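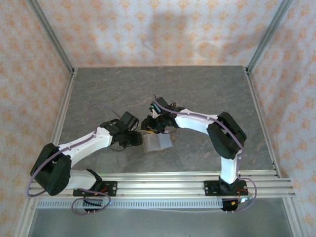

Two arms on a shared rail, with purple cable along the left one.

Celtport's summer fair should stop selling its opening slot as the main event. The parade ground at Eltham holds 3,477 people under the current safety plan, and last July the gates reached that limit before the band had finished tuning. Families who arrived after 11 stood on the access road until the first display ended.

The fault lies in the timetable. The fair runs four arena displays in one block, with a single public entrance and two exits. A crowd that comes for all four does not turn over. The stalls on the far side, where local charities make most of their money, see very little foot traffic until the arena empties, and by then many visitors are heading for the buses.

Lăcrămioara Chiriac, who drew up the stall plan, has proposed splitting the displays into a morning pair and an afternoon pair. Jabari Kinyua objects that the visiting units would have to stay longer and be fed twice. The objection is fair, but a second meal is a small cost compared with the extra stewards hired last year to hold a line on the road.

I would go further and move the sports trials to the lower field, with their own gate on Coka Lane. The council meets on Thursday and can approve both changes without altering the license.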